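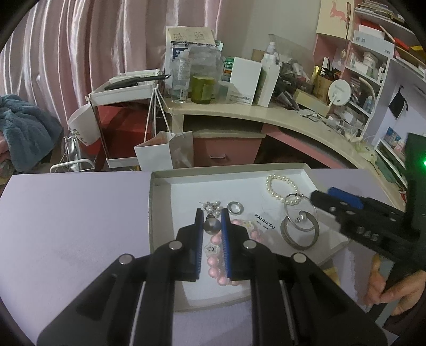 Bracelets, earrings, a bangle and a ring in a white cardboard tray.

Why do we sort jewelry?

Jewelry is made of small parts, and small parts are easily lost or tangled. A shallow tray keeps them together where they can be seen.

A bracelet goes around the wrist. It may be made of beads threaded one after another, like the pink one in the tray. A small decoration added to it is called a charm. A bangle is also worn on the wrist, but it is a stiff ring and does not bend.

Earrings are usually worn in pairs. Keep each pair side by side.

Words to know
Bead: a small piece with a hole through it.
Hoop: an earring shaped like a circle.

Ask an adult before handling jewelry. Keep beads away from babies and pets.

Text: Müzeyyen Aydoğan, Prestulport Children's Museum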